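Ayten Tuncer
Notes on teleop data, a thread. 21 Jan 2020

1/ We are recording hand-guided demonstrations for the basket task this month. A few things I would set up differently if I started over.

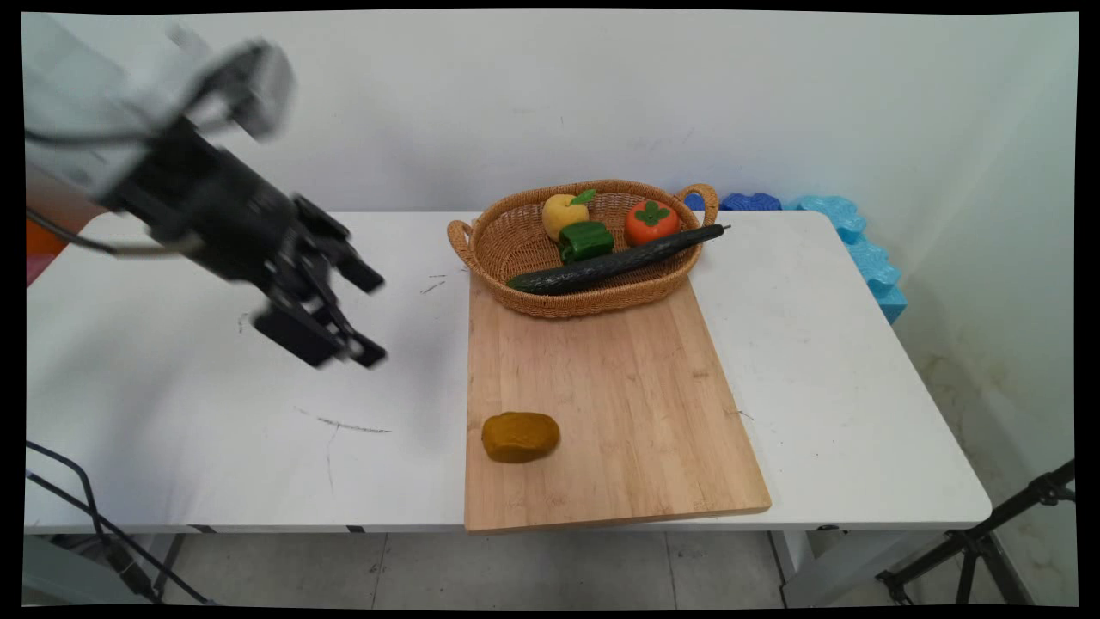
Arm over the table, gripper empty. Basket with pepper, cucumber and the rest at the back of the cutting board.

2/ Target for the first batch is 105 demos. One operator drives the arm by remote, one resets the table. Swap every 19 demos. Past that the operator gets lazy on the approach and the policy learns the laziness.

3/ Long items are the hard case. A cucumber lying across the basket has one good grasp, near the middle, fingers across the short axis. Grab it by the end and it swings. The operator knows this after two tries. The model needs to see it many more times, from many angles.

4/ Pauses. People stop in mid-air to think. In the log that is a stretch of near-zero velocity with no reason attached, and a cloned policy will happily stop there too. We trim pauses over 9 frames before training. Ertuğrul Kılıçarslan wrote the filter, complaints to him.

5/ Do not trim the slow part right before contact. Our first filter did. The resulting policy hit the board at full approach speed. Threshold now depends on height above the table.

6/ Keep the failed grasps if the operator recovers. A miss, a small lift, a second try: that is useful data. A miss followed by a reset goes in a separate folder.

7/ Hand guiding (pushing the arm around directly) gave us smoother paths than the remote, but your forearm ends up in the camera view. The Trosska group masks it out. We tried that for a week and went back to remote.

8/ Latency matters more than the controller. We compared two input devices and the operators preferred whichever one was on the wired link.

9/ Next batch is 1,000 demos, starting in February, with the Hostov people running a second table. Same basket layout rules, different operators. File format notes go up once Ertuğrul and I agree on timestamps.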